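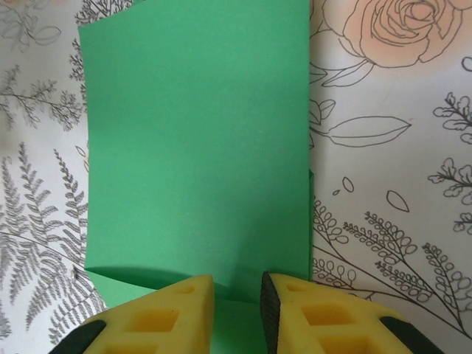 Ticket 1245-B: Plullier duplicator stops mid-run on green stock, prints fine on white

Support > Hourani Print Room > Duplicators > Closed tickets

Last updated: 16th March

Opened by: Ghassan Geagea
Machine: Plullier two-drum, tray 2, jobs sent through Usby
Priority: normal, then high, then normal again

Original report

Machine stops partway through any job on the bright green paper. Panel says FEED TIMEOUT. No jam when I open the side door, no crumpled sheet, nothing in the rollers. I close the door, press Resume, and it runs a while longer before doing it again. White paper from the same tray is perfect. The job is the walking festival program, 1,245 copies, folded once, and I would love to get it out of here this week. It looks fantastic on the green, by the way. The dark blue ink really sits well on it.

Entry 1

Started with the easy stuff. Wiped the pickup roller with a damp lint-free cloth and let it dry. Fanned the stack, squared it, loaded it again with the side guides just touching. Ran the job. Stopped at sheet 88.

Took the same stack out, turned it over, loaded it again. Stopped at sheet 6. That's a big difference for one flip, and I got pretty excited about it, so the next few tests were all about curl.

Entry 2

Curl is not it. Left a fresh ream from Dullico on the shelf by the machine overnight, opened it this morning and checked a handful of sheets on the counter. They lie flat. Ran from the new ream and got FEED TIMEOUT twice before the first box was full.

Tried the following, one at a time, with a restart in between:

- Tray tension down one notch: still stops
- Tray tension up one notch: double feeds, put it back
- Speed 3 instead of speed 5: still stops
- Tray 1 in place of tray 2: no stops at all

Tray 1! I ran 179 sheets through it without a hiccup. It only holds a thin stack, so I don't want to do the whole festival job from there, but at least Ghassan has enough for the volunteers' folders.

Entry 3

Okay, this is the fun one. Tray 1 and tray 2 use different sensors. Tray 1 has a little plastic flag that the sheet pushes out of the way. Tray 2 has an optical sensor that bounces light off the paper, and the level it expects is saved when you run the media calibration from the service menu. Ours was last calibrated in July, on white.

Opened the sensor page (Service, Inputs, Tray 2 Reflect) and fed single sheets by hand. White reads high and steady. Green reads much lower, and it wanders right around the cutoff. So the machine pulls a sheet perfectly well, the sensor can't decide whether it saw one, and the timer runs out. That explains why there was never any paper to clear.

It also means the flip in Entry 1 was a coincidence. I still enjoyed it.

Entry 4

Cleaned the sensor window with a dry swab. The swab came out gray. Green readings went up a bit but not enough for me to trust a long run.

Recalibrated:

1. Empty tray 2 and close it.
2. Service, Media, Learn New. Wait for the beep.
3. Load about twenty sheets of the green and choose Learn again.
4. Save it in a free slot. I used slot 4 and named it GREEN.
5. In Usby, open the job and change Media from Default to slot 4.

Step 5 is easy to miss. Usby keeps whatever media setting the job had when it was first uploaded, so the old festival file kept calling the white profile even with GREEN saved on the machine. My first test after calibrating failed for exactly that reason. Changed it, sent it again, and off it went.

Entry 5, from Ghassan

It works!! Whole job done before lunch, not one stop. I'd been standing next to that thing pressing Resume like it was a piano. Could we do the same for the yellow and the salmon? There's a choir booklet coming up on salmon and I'd rather get ahead of it.

Entry 6

Yes, happily. Slots 5 and 6 are free. Leave a few sheets of each on top of the machine and I'll run Learn on both when I come by for the toner order. Please keep white on Default so the office jobs don't need touching.

Status: closed, fixed by calibration. Yellow and salmon moved to a new ticket.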